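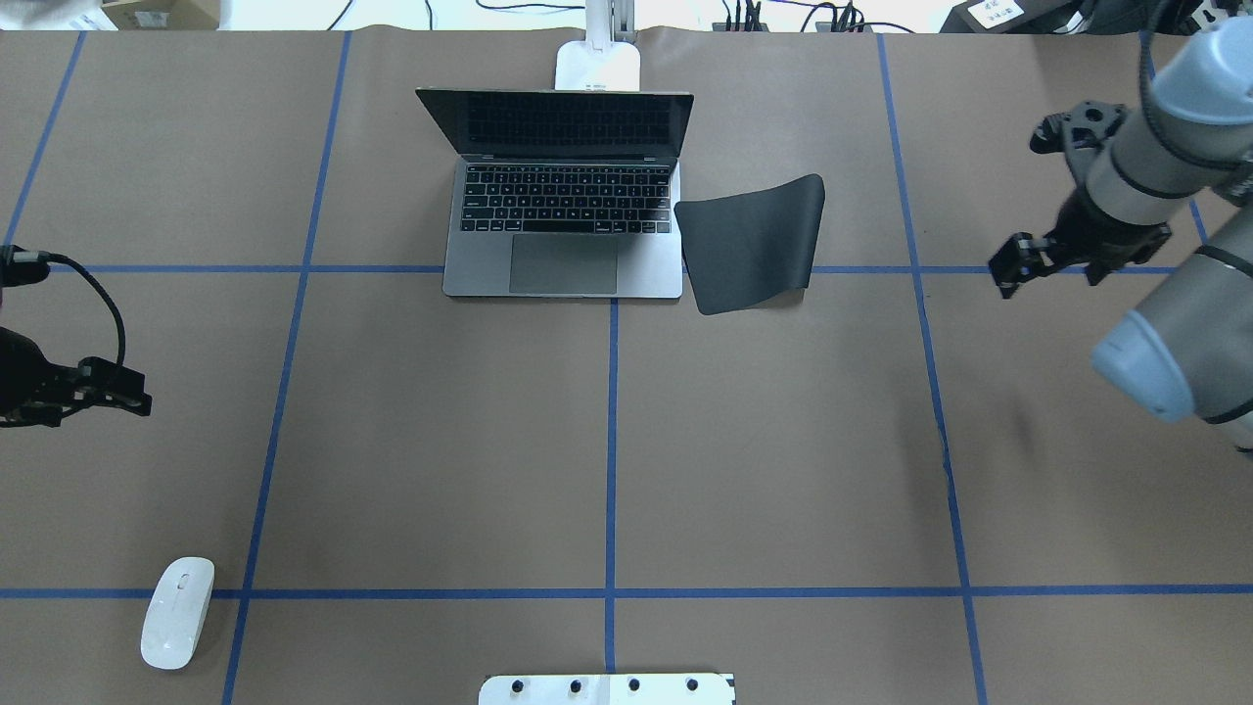
Unit 6 of this course is about the money side of a small robot station: what to buy, in what order, and what people forget to put in the budget. Most students start their plan with the arm, since the arm has the biggest price. I ask you to start with the table. A bench with a paper cover and blue tape in a grid costs almost nothing, and it already answers several questions of the purchase plan. How wide must the work area be? Which cells must each gripper reach? Where does the power strip go, and how long must the cables be to get to it? If you put ordinary objects on the grid, such as a laptop, a mouse and a mouse pad, you also see that a rigid thing and a bent thing are two different problems for the same gripper. Write these answers down before you ask any supplier for a quotation.

6.1 Three kinds of cost

In the plan we separate one-time cost, yearly cost and consumables. Please do not mix them in one table. The reader of your plan wants to see what is paid once and what comes back every year.

One-time cost: arms, grippers, cameras, table, mounting parts, computer, safety check, delivery.

Yearly cost: service contract, software license, insurance, training of new staff.

Consumables: tape, paper, finger pads, cable ties, cleaning material, spare test objects.

Consumables look too small to mention. In the Plodcombe plan, which we use in this course, the first version had no line for them at all. The second version had 280 dollars for one year. It is a small amount, but without the line somebody has to ask permission for every roll of tape, and the work waits.

6.2 Marking the work area

The layout should be marked on the real surface before the order is signed. A drawing on the computer is good for discussion, but it does not show you that a cable is too short or that two arms want the same place. Use tape that can be removed. For the place of a single object you can use a thin line.
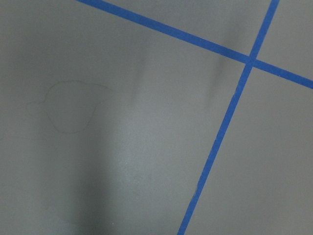

Figure 6.2. Tape crossing and a thin traced outline on the work surface, wrist camera view.

Two remarks on Figure 6.2. The outline has low contrast and in places it is difficult to see. If your plan says that operators will put objects back by following a line, then decide who draws the line again and how often, and count this time as labor. Second, the light on the surface is not even. Lighting is a budget line of its own, and many plans forget it. Ask for the price of two lamps with stands and put it under one-time cost.

6.3 Comparing quotations

For the exercise we have two suppliers, Florby and Metotia. Both offer a gripper with mounting bracket. The Florby price is 1,343 dollars, delivery included. The Metotia price is lower by 70 dollars, but the delivery is not included and the cable is sold separately for 300 dollars. So the cheaper offer is not cheaper. Before you compare, bring all the offers to the same content. Make one row for each of these points:

Gripper body
Bracket and screws
Cable, with its length
Finger pads, first set
Delivery
Delivery time in weeks
Warranty in months

If a cell in the row is empty, write to the supplier and ask. Do not fill it with your guess. An open cell is better than a wrong number, because the reader can see it is open.

6.4 Cameras and what they must see

A common mistake is to buy the camera by its resolution only. In the plan you must first say what the camera has to see at the working distance. Is it enough to find a tape line and the side of a laptop? Or must it read the small letters on a key? These are two levels of need and they can have two different prices. 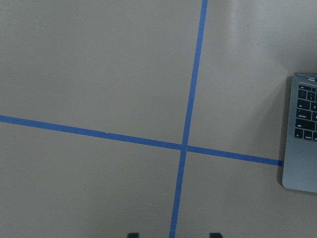

Write the need as one sentence, for example: "At working height the operator can read the word on the shift key." Then ask each supplier to confirm this sentence in writing. Zanele Visser, who taught this unit before me, called it the sentence test, and I keep the name. A sentence like this is easy to check on the day of delivery, and it can be done with objects you already have on the bench.

Also plan for the part of the view that is taken by the fingers. A camera at the wrist can have the fingertips in its picture, and this area is lost for other use.

6.5 Homework

Read the Stamatopoulos handout, sections 2 and 3. Then prepare a one-page purchase plan for a station with two grippers. Use the three kinds of cost from 6.1. Add one sentence test for the camera and one for the gripper. Mark the cost lines you are not sure about with a star. Plans are due before the July break, on paper or by mail.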